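The Long Table at Prakholm: A Gallery

2021-02-05

Posted by Akinyi Nyamweya

When the reading room at Prakholm closed for its refit, we were promised a new table. We had been promised a new table before. The old one had a lean to it, so that a pencil put down at the window end would arrive in the lap of whoever was sitting by the door, and people had learned to sit accordingly.

The new one came from Clostwood in January, in two deliveries, the legs first. For seven days we owned a very handsome set of legs. Gitau Wanyama hung his coat on them and said he'd seen worse furniture in banks.

The top is the part worth looking at. Esther Kimaro picked the boards, and she went to the yard twice to do it, turning over planks while the man from Clostwood looked at his watch. She wanted pale wood with some life in it. The rest of us would have said "brown" and gone to lunch.

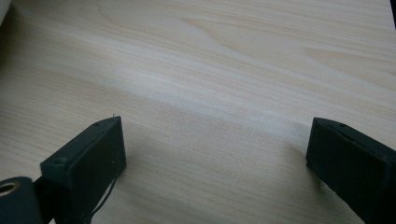 The tabletop, with Esther's swirl toward the upper right. The white band across the middle is light on the finish.

Esther calls the big shape a cathedral, which I'm told is the proper word among wood people. Mahmoud Slaoui says it's a trout. He has said so at two meetings and it is now in the minutes. I've gone back and forth, and on gray afternoons I lean trout.

A few particulars for those who like them. The table seats more people than we have good chairs for. It cost 400 more than the first quote, and the first quote was the one we read out to you, for which we're sorry, mostly. The color goes from cream to something a bit pinker depending on where you stand, and the end in the shade can look almost gray. Tarek Filali held up 89 paint chips against it trying to match the shelves and has asked not to be shown any more beige.

House rules, such as they are: coasters live in the drawer under the atlas shelf. Use them. Hot pots stay in the kitchen, even if it's only for a second, even if you are carrying it with a towel. Anyone doing a jigsaw of over 100 pieces should warn the chess people first. The pencil test has been carried out at both ends and the pencil stayed put, to the visible disappointment of Gitau, who had brought his own pencil.

The old table has gone to Shirima, where they are going to saw a bit off two of the legs and see what happens. If anybody left reading glasses in its drawer, they went with it, and so did the good stapler. I've written to them about the stapler.

The room is open again at the usual hours. Come and sit down, and if you have a view on the trout, put it in writing and hand it to Mahmoud.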